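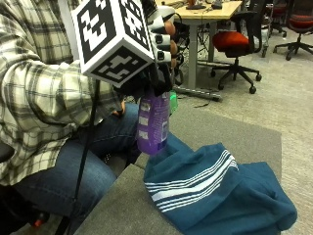
How to wash everyday clothes in a front-loading machine without shrinking, fading or felting them

By Agnes Haugland
Last revised 28 March 2024

This guide covers ordinary household washing: cotton, denim, brushed cotton, polyester sportswear and washable wool. It assumes a domestic front loader with a cold-water fill and a detergent drawer. Top loaders use more water and a different drum action, and the load sizes given below do not apply to them.

The temperatures and times were checked on a Borkix machine with a 61-litre drum and a 1,950-watt heating element. Other machines will differ in the length of the programme but seldom in the order of its stages.

What you need

A measuring cap or scoop marked in millilitres
Liquid detergent for colours
Powder detergent for whites and towels
A wool detergent without enzymes
Two mesh bags with a covered zip
A soft brush
A flat drying rack

Fabric softener is optional for cotton. Leave it out of any load that contains towels or sportswear.

Reading the care label

The tub symbol gives the maximum temperature. It is an upper limit, and most clothes will come clean well below it. A single bar under the tub means reduced action, usually the programme marked Synthetics or Easy Care. Two bars mean very mild action, usually Delicates or Wool. A hand in the tub means hand wash, although many wool programmes are gentle enough if the drum is filled to no more than a third.

A square with a circle inside refers to tumble drying. One dot is low heat, two dots normal heat. A square with one horizontal line means dry flat. If the label has been cut out, treat the item according to its weakest component. A cotton shirt with an unknown lining is washed as the lining.

Labels on older garments may be printed in an ink that has largely gone. Hold the label against a window and the outline of the symbols can often still be read.

Sorting the load

Sort by colour first, then by weight, then by how much lint the fabric sheds.

1. Put whites and very pale colours in one pile. Cream counts as pale.

2. Put mid colours and darks in a second pile. Keep anything dyed with indigo out of it for the first five washes.

3. Take heavy items out of both piles. A wet pair of jeans thrown against a thin shirt at spin speed will pull the seams of the shirt.

4. Separate fabrics that shed from fabrics that collect. Brushed cotton, towelling and fleece shed. Corduroy, polyester and anything with a nap or a knitted cuff will collect. This step is the one most often skipped, and it accounts for most complaints about fluff.

5. Place wool and wool felt on their own. They go through last.

Checked shirts present a problem because they contain both pale and dark yarn. Modern yarn-dyed checks are generally stable, but a new one should be tested. Dampen a hidden part of the hem, press it for a minute between two sheets of white kitchen paper under a warm iron, and look for colour on the paper. If there is any, wash the shirt alone at 20 degrees until the test comes out clean.

Preparing each item

Empty the pockets and turn them out. Close zips and hooks. Undo shirt buttons, including the cuffs, and roll the sleeves down to full length. Turn jeans, printed tops and brushed cotton inside out. Brush dried mud off before it gets wet.

Treat stains at this stage. Grease takes a drop of liquid detergent rubbed in with the thumb and left for ten minutes. Blood and egg need cold water only. Grass responds to an enzyme detergent applied neat, then left for half an hour. Do not use any of these on wool; blot the mark with cold water and wash as normal.

Measuring the detergent

The dose depends on three things: the weight of the dry load, the hardness of the water and the degree of soiling. The figures on the packet usually assume a medium load and medium water. In a soft-water area, reduce them by a quarter. In a hard-water area, keep the detergent dose for soft water and add a separate softening agent, or use the full dose printed for hard water.

If foam is still visible in the door glass during the final rinse, the dose was too high. Run one extra rinse and cut the next dose by a third. Overdosing leaves a stiff residue in cotton and holds body oils in polyester, and it also feeds the grey film that builds up behind the door seal.

Powder keeps whites brighter, as it usually contains a bleaching agent that liquids lack. For the same reason it should be kept away from dark colours. Liquid can be put in the drawer or in a dosing ball in the drum. If the programme has a prewash, use the drawer.

Washing denim and brushed cotton

6. Load the drum to about two thirds. There should be room to put a hand upright above the clothes.

7. Select 30 degrees and the Mixed or Easy Care programme. The full Cotton programme on the test machine runs for 176 minutes, and that is more than lightly worn shirts and jeans require.

8. Set the spin to 800 revolutions per minute. At higher speeds denim takes on hard creases along the leg, and these become pale lines after repeated washing.

9. Remove the load as soon as the door unlocks. Shake each item twice, holding it by the hem.

10. Hang shirts on a wide hanger with the top button done up. Hang jeans by the waistband – not folded over a rail – and pull the side seams straight by hand.

Brushed cotton shrinks more in the dryer than in the wash. Expect a new shirt to lose up to three per cent in length over its first few washes, even with air drying. A shirt that is only just long enough in the sleeve when bought will probably be too short by summer.

Washing sportswear

Polyester sheds water but holds oil, so the smell that returns when the garment is worn again comes from residue in the fibre. Raising the temperature to 60 degrees will remove it and may also crack printed stripes and lettering. A better method is to soak the garment for an hour in cool water with a normal dose of liquid detergent, then wash at 30 degrees with an additional rinse.

Place tops with applied stripes or badges inside out in a mesh bag. Spin at 800 or below. Dry away from radiators. Elastic fibres in cuffs and waistbands weaken with heat, and the damage cannot be reversed. 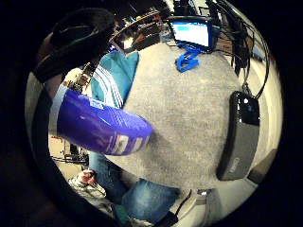 Washing wool and caring for felt

Felting happens when wool fibres are exposed to moisture, movement and a change of temperature together. Controlling any two of the three will normally prevent it.

11. Check the label. Many felted items, in particular hats, slippers and stiffened bags, are not washable at all. Go over these with a soft dry brush in one direction and spot clean with a barely damp cloth.

12. Place washable knitwear in a mesh bag, one item to a bag.

13. Use the Wool programme at 30 degrees or cold, with wool detergent only. Grinuvano and Orakzai wool liquids were both used in testing and gave the same result at the same dose.

14. Spin at 400 to 600. If the programme has no spin, roll the item in a dry towel and press along the roll. Do not wring it.

15. Lay the item flat on the rack and ease it to its original measurements. Turn it once, when the upper side feels dry.

Pilling should be removed after drying, with a comb or a battery shaver held flat. Synthetic felt does not shrink in the same way as wool felt, but heat will distort it. Keep it out of the tumble dryer.

Looking after the machine

Wipe the door seal and leave the door ajar after the last load. Clean the pump filter every two months, with a shallow tray under the flap. Once a month run an empty programme at 60 degrees or above with powder detergent. Most domestic heating elements draw around 2,000 watts, so avoid running the machine from an extension lead.

The detergent drawer on most models lifts out when the tab at the back is pressed. Wash it in hot water and clean the cavity above it with an old toothbrush before putting the drawer back.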